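夹爪比较笔记：软布袋这一关

我用了四种指尖，还是在提手上花了最多时间
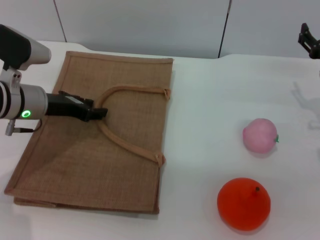 一、为什么选布袋

我学中文已经有几年，但是用中文写技术的文章还是第一次。如果有的词用得不对，请读者原谅，也欢迎在下面留言改正。

六月的时候，我们组收到一个任务：给双臂工作台选一种夹爪。候选的有两家，一家是 Hevach 的平行夹爪，另一家是 Valleck 的。两家的说明书我都从头到尾看过，数字写得很漂亮，可是说明书里面试的东西都是方块和圆柱。我们以后要处理的是袋子、布、绳子这一类软的东西，所以我跟同事 Zoi Theodorakopoulos 商量，决定自己准备一套物品。

最后选的主要物品是一个黄麻手提袋。黄麻的表面很粗，编织的孔也大，袋子平放的时候，提手就贴在袋面上。对人来说，拿起它是一件不用想的事。对平行夹爪来说，要先找到提手的位置，再从上面下去，两个指尖要正好在提手的两边。下得太浅，夹不到；下得太深，指尖会顶到袋面，力传感器马上报警。

除了袋子，桌上还放玩具水果，一个粉色的像桃子，一个橙红色的，比较大。水果是给抓取程序做对照用的，圆的东西两家夹爪都抓得不错，我在这篇文章里就不多写了。

二、怎么比较

每一种组合，我们都从同样的起点开始：手臂从左边伸过去，在提手的弯曲部分上面停一下，确认位置，然后下降、闭合、提起。提起以后保持几秒钟，没有掉才算成功。所有的组合加在一起，我们一共做了 1286 次。其中有一些因为控制器断线，或者袋子放错了位置，不能算数，去掉以后剩下 1198 次有效的记录。

刚开始我只想做 1000 次，觉得这个数字已经很够了。后来 Eirini Tzavaras 看了我的表格，她说换指尖以后的数据太少，不能和换之前的放在一起比较。她说得对，我只好又回去做。

三、指尖

我们试的四种指尖是：原装的硬塑料、贴了薄橡胶的、带细齿的，还有一种是 Angeliki Raptis 用打印机做的窄指尖。

硬塑料在提手上会滑，特别是夹的位置偏到一边的时候。薄橡胶好很多，但是黄麻会掉细毛，细毛粘在橡胶上，抓了一段时间以后摩擦就变小，需要用胶带把毛粘下来。我一开始没有注意这个问题，有一个下午的成功率慢慢下降，我还以为是相机的标定出了错，重新标定了两遍。

带细齿的抓得最牢，可是松开的时候麻烦。齿会钩住黄麻的纤维，夹爪已经打开了，提手还挂在一边的指尖上，手臂往上走，袋子也跟着走。这种情况我们在表格里单独记了一栏，叫“不肯走”。

窄指尖是我最喜欢的。它可以插到提手和袋面中间很小的空间里，不需要很大的力。缺点是强度不够，Angeliki 打印的第一版在根部裂开了，第二版加厚以后才能用。

四、两家夹爪的区别

Hevach 的开口比较大，对位置误差比较宽容，这一点在提手的弯曲部分特别有用。它的力可以设得很小，但是最小的那一档不太稳定，有时候闭合到一半就停。

Valleck 的动作更快，声音也小，力的控制更细。问题是它的外壳比较宽，下降到很低的时候，旁边有别的东西就容易碰到。在双臂的工作台上，另一只手臂也要过来帮忙，空间就更紧张了。

软件方面，两家都提供驱动。Hevach 的驱动文档有不少地方和实际的不一样，寄存器的地址我是一个一个试出来的。Valleck 的文档写得清楚，不过每次断电以后都要重新做一次回零，早上开机的时候很容易忘记，忘了就会看见手臂规规矩矩地走到袋子上面，然后什么都不做。

五、相机的小问题

桌面是白色的，后面的墙也是浅色的，袋子的颜色在这样的背景上很容易分出来。难的是提手和袋面，它们是一样的材料，一样的颜色，只看彩色图像的话，边缘常常找不准。深度图有帮助，可是提手平躺着，高度差很小，深度的噪声差不多就把它盖住了。

Chrysanthi Mitsotakis-Vlachou 建议我不要去找整条提手，先找提手两头缝在袋边上的布片，再从布片的位置推算弯曲的部分。我按照她的方法改了程序，找错的情况少了很多。手臂自己的影子还是会有影响，我现在让另一只手臂在拍照的时候退远一点。

六、现在的选择

目前我们的左臂用 Hevach 加窄指尖，先这样用到年底。Valleck 的那一只我没有还回去，打算再试一试小的物品，比如拉链头和绳结。

还没有解决的是袋子折起来的情况，提手压在下面，从上面完全看不到。Anastasia Papadakis 认为应该用两只手臂，一只先把袋边掀开，另一只再去抓提手。我还没有写这一部分的程序，写好以后会把表格和参数一起放上来。如果有人在黄麻以外的粗布上试过橡胶指尖，请告诉我你们多长时间清洁一次。

2019年9月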